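Perihan Polat
Thread on gray. Specifically on why the gray you pick on a monitor looks wrong when it comes back from the printer, the paint shop or your colleague's laptop. I do surface color work for a living and I answer this by email often enough that it should have a link.

Perihan Polat
Start with what "middle gray" means. In an 8-bit sRGB file the halfway code is about 128 and the usual photographic card reflects 18 percent of the light. These are different grays. Code 128 sent through the sRGB curve gives a bit under 22 percent. Close enough for a slide deck, too far apart for a swatch match.

Perihan Polat
The reason for the curve is that vision is roughly even in steps of ratio, and storage is even in steps of code. If you stored linear light in 8 bits you would spend most of the codes on highlights and have almost none left for shadows. Dark gradients would band badly. The curve moves codes to where the eye needs them.

Perihan Polat
Consequence one. Averaging two sRGB codes does not average the light. Mix black and white pixels in a fine checkerboard, stand back, and the patch matches code 188, give or take the display. Plenty of image software still resizes as if the answer were 128. Fine texture comes out too dark.

Perihan Polat
Test your own software. Make a one-pixel checkerboard, scale it to half size, sample the result. 188 means it converted to linear first. 128 means it didn't. The program we use at work for proofs got this wrong until we found a checkbox in the export panel, third tab, off by default.

Perihan Polat
Consequence two is for anyone who renders. Lights add in linear. If your textures are tagged wrong, an sRGB gray is read as linear and comes in far too bright. People then turn the lights down to compensate, and the falloff looks wrong for the rest of the project.

Perihan Polat
Now surroundings. A gray has no fixed appearance. Put the same patch on near-black and on white and most people will say the first is lighter by a clear margin. This is simultaneous contrast and it survives being told about it. I still see it, and I measure these things all day.

Perihan Polat
So when someone writes "the gray is too light" my first question is what was next to it. On dark brown a pale gray reads as nearly white and slightly cool. On a white page it reads as dirty. Neither report is a fault in the gray.

Perihan Polat
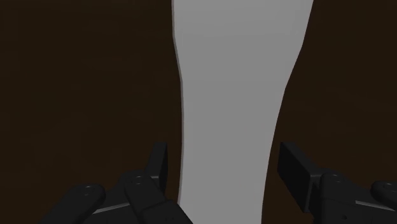
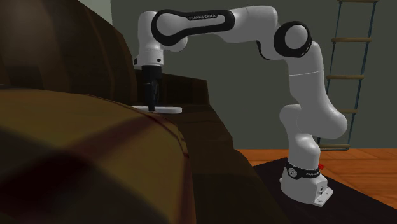
Two renders. Pale gray against very dark brown in the first, white shells beside black bands in the second.

Perihan Polat
Back to method. For comparing grays I use a plain neutral surround that fills the screen, at L* 50, nothing else open. Dark mode is bad for this. So is a white document window. Let your eyes settle for two minutes before you judge anything. People skip the wait and then argue over the result.

Perihan Polat
L*, for those who haven't met it: a lightness scale from 0 to 100, where 100 is the reference white. It is built so that equal steps look about equally large. L* 50 is close to 18 percent reflectance, so it lines up well with the photographic card. It sits at sRGB code 119. This is the number I would put on a sticky note.

Perihan Polat
L* has its own problems. It assumes a particular surround and it says nothing about gloss. For matching flat, matte samples under one lamp it works. For a phone screen in a bright kitchen it is a rough guide.

Perihan Polat
Gloss deserves its own post. A matte gray and a gloss gray made with the same pigment can measure the same and look different. The gloss one sends its surface reflection off in one direction. Look from anywhere else and it seems darker and deeper. Look into the reflection and you are judging the lamp.

Perihan Polat
Instruments handle this in two ways. Specular included counts the surface reflection, specular excluded traps it. Both numbers are legitimate. They are also different numbers, and a data sheet that doesn't say which one it used is of no help to you.

Perihan Polat
We had this with a panel from Soltow. Their sheet said L* 71. Our reading said 67. We exchanged messages for most of March before someone wrote down the instrument settings. They had specular included, we had it excluded. The panel was fine.

Perihan Polat
Next, hue. Very few things sold as gray are neutral. Most lean blue, green or brown. On its own, a small lean is invisible and the eye calls it gray. Put two leaning grays side by side and both get a color at once.

Perihan Polat
This is why a gray wall can look right for a year and wrong on the day new trim goes in. The wall did not change. It got a neighbor.

Perihan Polat
Metamerism. Two samples match under one lamp and part ways under another, due to different pigments with different spectra. Grays are among the worst for this. They can be mixed from black and white alone, or from colored pigments that cancel, and the second kind drifts as soon as the lamp changes.

Perihan Polat
The practical check is cheap. Look at the pair in daylight by a window, then under a warm bulb, then under whatever the room will really have. If you have only one of these, make it the last. A light booth is better but a booth is no use if the room is lit by something the booth doesn't have.

Perihan Polat
LED lamps make this harder. Two lamps can share a color temperature and a decent rendering score and still differ in the deep red. A gray with a brown lean will show it. We keep one of each common lamp on a shelf, labeled with the purchase month.

Perihan Polat
Monitors. Three settings matter here: white point, luminance, and the tone curve. Most office screens leave the box too bright and too blue. I run mine at D65 and 100 nits with the room lights low. In a bright office that looks dim for an hour, then it looks normal.

Perihan Polat
Turn off automatic brightness and any evening warm shift before you judge color. I know this is obvious. I have still lost an afternoon to it, and so did Hwang, on the same job, on a different floor.

Perihan Polat
Print. Gray in four-color print can be made with black ink alone or with cyan, magenta and yellow plus black. Black alone stays neutral and looks grainy in light tints. The mix is smoother and goes pink or green with small changes on press. Most profiles use a blend of both. Ask which blend you are getting.

Perihan Polat
Paper counts as an ink. The lightest gray you can print is a little darker than the sheet and takes the sheet's color. Bright office paper contains whiteners that glow blue under ultraviolet. A neutral proof on that stock turns warmer under a lamp with no ultraviolet in it.

Perihan Polat
Tolerances. Differences are quoted as delta E, and there are several formulas with that name. A value of 2 in the 1976 version and 2 in the 2000 version are not the same difference. Near neutral the newer one is stricter about hue. State the formula next to the number or leave the number out.

Perihan Polat
Our own log for the Ciscombe job has 1,710 readings, all from gray panels, all on one instrument. We threw out 158 of them for dust, fingerprints or a tilted head. That is a normal loss. If your log has no rejected readings, someone is not looking at them.

Perihan Polat
Wipe the sample, lay it flat, take several readings at different spots, rotate the instrument between them. Textured surfaces read differently by direction. Average afterward, and keep the single readings in the file. An average cannot tell you that one corner was off.

Perihan Polat
Calibrate on the white tile that came with your instrument. The tiles are matched by serial number. Ours lived in the wrong case for a while, and every reading from that period is shifted by a small constant. We could correct it only because the Veson tile had been read in the same sessions.

Perihan Polat
Asked in replies: is there a hex code for true middle gray. If you mean perceptual middle, #777777. If you mean the middle code, #808080. If you mean half the light, #BCBCBC. Pick the one that matches what you are doing with it.

Perihan Polat
Also asked: does the phone camera work as a meter. No. It sets its own exposure and white balance and then applies a local tone curve. It can tell you that two grays in one shot differ, if they sit close together under even light. It can't give you a value.

Perihan Polat
Also asked: why does my gray paint dry darker. Many water-based paints are milky when wet from the binder, and that goes clear as it dries. Brush out a sample, leave it overnight, judge it in the morning. Two coats, on card, with a wide border left unpainted.

Perihan Polat
Correction to the post on checkerboards: the 188 figure assumes the display follows the sRGB curve. On a plain 2.2 power curve it is 186. Thanks to the two people who wrote in. The test still separates right from wrong software.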